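What the arm changed at the packing table

I've been at the Grollon shop long enough to remember when wrapping meant standing at the white table with a stack of fabric pieces and a sore thumb.

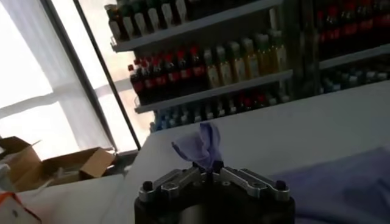
So when the Tivau arm started in June, I had opinions! My big worry was hours. They stayed the same, at least for our crew, but the day feels different now. The arm picks up the fabric and brings it over, and we do the fussy part – the folding, the ribbon, the note card. Last month we got 1325 gift orders out, and I went home with hands that still worked.

It isn't all smooth. Thin cloth is hard for it, and sometimes it grabs 2 pieces when you wanted one. You learn to spread things out a bit before you hit start. I also miss the chatting, because one person can run the table now and the rest of us are over on returns or answering phones (I am terrible on the phone).

We asked for a rotation so the same person isn't stuck minding the arm all day, and we got it, 17 days into the trial. Next up is training for the evening crew. If you want in, the sign-up sheet is by the time clock – bring your gripes too, I'm keeping a list.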